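Zelier Guest House – Fittings Group
Minutes of the December meeting, opened 9.30 am

Present: building, housekeeping, purchasing and the Rirutport office (by phone). Apologies: accounts.

1. Minutes of the last meeting
Agreed with one correction. Item 4 should read "tap washers", not "tap handles". The page on the shared drive has been replaced.

2. Washroom refit, ground floor
2.1 Worktop. The tan and cream marble top is in place and stays. Housekeeping reported dull marks on similar stone at the Rirutport building, traced to a descaler containing acid. The descaler is withdrawn from both sites. The neutral cleaner from Sowa is to be used on all stone, diluted as on the label and wiped off with a damp cloth.
2.2 Backsplash. The joint between the backsplash and the worktop will be sealed again along its full length. Building to use a clear sealant intended for natural stone – the general bathroom type has stained the edge of a test piece. Sealant to be left overnight before the basin is used.
2.3 Mirror. Purchasing asked whether the large wall mirror should be changed for two smaller ones. Not agreed. Taking it down would expose the fixing holes and the wall would need making good. The bronze-gold edging strip is to be cleaned with a dry cloth only. Glass cleaner goes on the cloth and is not sprayed at the mirror.
2.4 Basin. The white basin is kept. Waste trap to be taken apart and cleared before the room is handed back to housekeeping.
2.5 Plant. Housekeeping wishes to keep a leafy potted plant in the room. Agreed, on condition that the pot has a saucer and does not stand on the marble.

3. Lighting
The Rirutport office has asked for a light level of 400 lux at the worktop. Present level is not known. Building to borrow the meter and take readings at the basin and at the door, with the door shut. Decision on new lamps held over until the readings are in.

4. Costs
Order 1703 (sealant, cleaner, trap seals) was placed with Wamow. Part delivered. The trap seals are outstanding and the supplier has given no date. Spending so far is roughly 100 pounds under the sum set aside. Purchasing proposed using the difference for a second set of cloths and a soft brush. Agreed.

5. Cleaning sheet
The sheet inside the cupboard door still lists the old descaler at line 9. Housekeeping to reprint it and remove the old copy. The Rirutport sheet needs the same change – the two have drifted apart and should carry the same wording and line numbers.

6. Any other business
Key to the cleaning cupboard: one copy missing. Building to have another cut.
Soap dispensers: put off to the next meeting, when samples should be available.

7. Actions
Building: sealant, trap, light readings, key.
Housekeeping: cleaning sheet, saucer for the plant.
Purchasing: trap seals on order 1703, cloths, brush.
Rirutport office: return any unopened descaler to stores.

Meeting closed 10.20 am. Next meeting in January, same room.

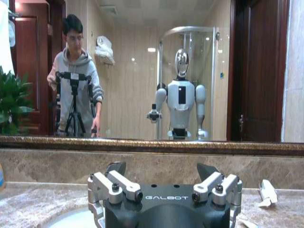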